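Home Issues Authors Submit Contact
Search this archive Enter keyword Go
Posted April 2023 by Milagros Correa and Khurram Sial

4.2 Does a second view help?

The claim we set out to check is a common one in the recent work on hand-held grippers: that a policy trained on wrist views alone misses what the person was looking at, and that adding a head camera fills the gap. The Detar group reported a clear gain from the extra view. We were doubtful, partly because their head-camera runs also used longer demonstrations, and a longer demonstration gives any policy more to learn from.

We therefore collected 400 demonstrations in the Haruna office with both views recorded, and cut them to equal length before training. Each policy was then run 36 times per task. Operators were told to work at their own pace and were given no advice on where to look. Urmas Strazds checked the cuts by hand, without knowing which policy a given clip would feed.

On the pick-and-place task the two-view policy did no better than the wrist-only one. It finished seven more runs on the drawer task, but nearly all of that difference came from one operator's share of the data. With that operator removed, we would not want to defend a gain of any size.
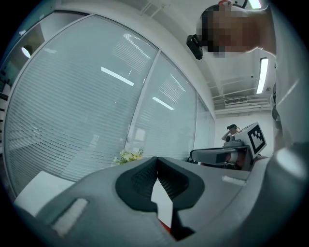
Figure 6. View from the gripper tool during collection. The black finger pad is at center; at upper right, a person wearing a head-mounted camera leans over the tool. A second gripper device carrying a fiducial marker is visible in the background. Face pixelated.

There is a second problem, and we think it has been passed over too quickly. Wrist views take in a great deal that has nothing to do with the task: ceiling lights, reflections in glass, other people in the room. A policy can latch on to any of these. When we masked the upper part of the wrist view and retrained, the drawer result dropped by 10 points, although the drawer itself never appears in the masked area. We read this as a sign that the policy was using the room to work out where it was – a habit that would not survive a move to another building.

Beatrice Mussa has suggested that the head view might still pay off in tasks with long reaches, where the wrist camera loses the target early on. That may be so. Our tasks were short and do not settle the matter, and the Pornach set, which does include long reaches, has no head view to compare against. Until someone records both on the same task and reports results per operator, we see little basis for treating the head camera as a proven addition.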